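Nolstead Automation Lab
Pre-session and in-session checklist, wrist-camera demonstration recording
Carton and box handling, Cell 2
Revised May. Replaces the single-page version that was taped to the cabinet.

Fill this in before the first episode of a session and again after any break longer than an hour. Comments go under the item they belong to. An item marked Hold means no recording until it is cleared and initialled by the cell lead.

Section A. Cell and people

A1. Light curtain tested with the rod at top, middle and bottom. OK
Comment: Middle beam slow to reset on the second try, fine on the third and fourth. Wiped the lens. Test again at changeover.

A2. Emergency stop at the operator chair and at the gate both trip the arm. OK

A3. Floor clear inside the yellow line, no cables across the gate. OK after correction
Comment: Leader arm cable had been run across the gateway again. Moved back to the overhead hook. Please leave it there.

A4. Operator has signed on to the teleoperation procedure in the last 12 months. OK

A5. Arm speed limit set to the recording profile and not the replay profile. OK
Comment: The pendant was still on replay from the Hikham evaluation runs. This is the second time. Whoever finishes a replay block switches it back before logging off.

Section B. Gripper and camera

B1. Finger pads seated, no play when pushed sideways by hand with the arm disabled. OK
Comment: Left pad screw took a quarter turn.

B2. Grip force set for empty cartons. OK

B3. Wrist camera bracket tight, witness marks lined up. OK

B4. Wrist camera lens clean. OK
Comment: Use the blue cloths. Paper towel leaves lint.

B5. Both fingertips in view with the gripper open. OK
Comment: If only one shows, the bracket has rotated. Episodes from before and after a shift like that can't be mixed without being tagged.

B6. Focus acceptable at grasp distance. Note
Comment: Print on pale cartons comes up too soft to read at this range. Acceptable for the grasp task. Not acceptable for the label-facing task, so that one stays parked until the other lens arrives.

B7. Exposure locked, auto white balance off. OK

Section C. Objects and surroundings

C1. Objects match the session sheet. OK

C2. Cartons undamaged, corners square, flaps glued. OK after correction
Comment: One carton had a crushed bottom corner. Pulled it and put it in the grey bin. A crushed one gives under the fingers and the operator starts compensating without noticing.

C3. Mix of backgrounds as per session sheet, including low contrast. OK
Comment: White on white is meant to be hard. Don't slip a coloured mat underneath to help yourself along.

C4. Starting pose of the object varied between episodes. OK
Comment: Tilted approaches are still under-represented in the Pavliuk set. Turn the wrist as well as the carton.
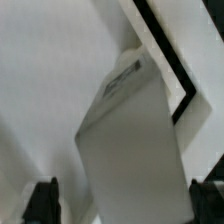 Does a fumbled grasp have to be thrown out?

Keep it if the operator recovers and finishes the task, and tag it as a recovery. Throw it out if the stop was pressed, if someone reached into the cell, or if the object left the work area.

Section D. Recording

D1. Disk space checked before starting. OK
Comment: Enough for the session. Anything under the red line on the storage page is a Hold.

D2. Camera and joint streams share the same clock. OK
Comment: Do the tap test at the start of the block: close the fingers once on nothing and look for the same moment in both streams.

D3. Episode counter carries on from the last accepted episode. OK
Comment: Last accepted was 1252. Started at the next number. The gap earlier in the log is the Alenberg block that was withdrawn, so don't reuse those numbers.

D4. Episode begins with the arm at rest and ends with the arm at rest. Note
Comment: A few were cut early because the pedal was released on the way back. Marked as short. Hold the pedal until the arm has stopped.

D5. Task phrase typed exactly as on the session sheet. OK
Comment: "Pick up the white carton", all of it, every time. "Grab box" fails the import.

D6. Outcome marked by the operator right after the episode. OK

D7. No faces, badges or screens with names in any view. OK
Comment: Keep the office blind down while recording. The side camera can see through the gap.

Section E. Operator

E1. Break taken every 50 minutes. OK

E2. Chair and leader arm height adjusted for the person using them. OK after correction
Comment: Leader arm had been left at its lowest setting. Sore wrists get reported the same day, on the usual form.

E3. Operator knows the stop phrase and has said it out loud to the spotter. OK

Section F. Close-out

F1. Arm parked, brakes on, pendant locked. OK

F2. Counts entered.
Recorded this block: 177
Set aside for review: 59
Target for the carton task: 1000 accepted
Comment: The set-aside pile is too high. Most of it is short endings, see D4, and the rest is late outcome marks. Review the pile before the next block goes ahead.

F3. Data copied to the project share and the checksum compared. OK

F4. Open items carried forward.
Light curtain middle beam, retest at changeover.
Replacement lens for the label-facing task, on order.
Sign on the pendant about switching profiles, still to be printed.

Cell lead initials on the paper copy. File it in the green binder behind the Cell 2 tab.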